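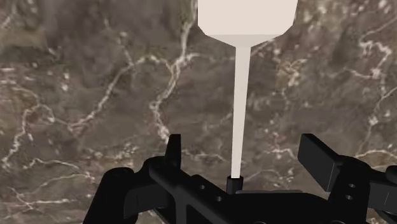
From: Temitope Eze
To: manipulation-practice list
Subject: Re: Draft 3 of the reporting guidelines, section on simulated insertion

I have read the new section twice and I still can't support it as it stands. Comments in line, quoting the parts I mean.

> The group agreed that simulated trials may count towards the
> 200 required for a task report, provided the textures and
> lighting are randomised and the results are logged per trial.
> We think this is a sensible compromise. Labs without much arm
> time have been asking for it since the first draft.

I know they have. I was in one of those labs, and we would have said thank you very much and filled up our 200 by teatime. That is my worry. The number was put there to make people spend time with the hardware. Once you let simulated trials count one for one, it measures how long somebody left a computer switched on.

And why randomised textures? Putting peg insertion on top of marble, or carpet, or a tartan rug, tells you whether the vision side copes with a busy background. Fine, report that. It tells you nothing at all about what happens when a thin stem meets a collar at a slight tilt, and in insertion that is most of the job. The draft treats the two as if one could stand in for the other. I would like to see the evidence, if there is any. If there isn't, please take the sentence out.

> Contact settings should be reported "where relevant". Culance
> and Doucet both told us that a full list would put people off.

Where is it not relevant? Name me one insertion task where friction and stiffness don't matter. We had a student run the same policy in two builds of Tusteo, with the same shapes and the same start positions, and the only change was the default contact stiffness. One build looked like a finished product. The other jammed so often that she thought she had loaded the wrong file. Both would pass the draft without a word about the setting. I'd make the list compulsory and short: friction, stiffness, time step, and the clearance between the part and the hole. Anyone put off by typing in four values probably wasn't going to check them either.

Clearance is the one I would fight for. I keep reading "tight fit" in these reports and then finding, in a config file somebody forgot to delete, that you could have dropped the part in from across the room.

> A trial is a success when the part is in its final position
> according to the simulator state.

This is too loose. According to the simulator state, parts can be inside one another. Of the 379 trials in the Ilora set that were marked as successes, we replayed a good many, and in a fair few the tip had gone through the wall and ended up in the right place by the wrong road. The checker was content because the checker only looked at one point. Suggested wording:

"A trial is a success when the part is in its final position, has been released, remains there for 2 seconds, and at no time overlapped another body by more than the stated clearance."

You may argue about the 2 seconds. I picked it because it is long enough for things to fall over.

While we are on release: the draft never says what the gripper has to be doing at the start of a trial or at the end. Are the fingers open? Is the part held, or spawned already half in the hole? I have seen both called "insertion" in the same table. It needs a line saying that the starting pose, the state of the fingers and any contact already present must be given for every condition. An image from the start of a trial would do no harm either, though I'd want the written values as well. A rendered view can look perfectly reasonable with the shapes a hair apart or a hair inside each other, and I defy anyone to tell me which by looking.

> We would like to close comments by the end of February so the
> draft can go out with the spring mailing.

I'd sooner it went out late. People will copy the wording straight into their methods sections, and then we'll be stuck with it for years, as we were with "repeatable under lab conditions".

What I could live with: simulated trials go in their own column, with their own total, and never get added to the real ones. Labs short of arm time can report up to 200 of them and readers can make up their own minds. The hardware number stays where it is. If it is too high for small groups, then have that argument openly and lower it.

I'm happy to draft the success wording and the contact list properly if somebody else takes the section on logging, which I haven't touched and which still refers to an appendix that was cut from draft 2.

Temitope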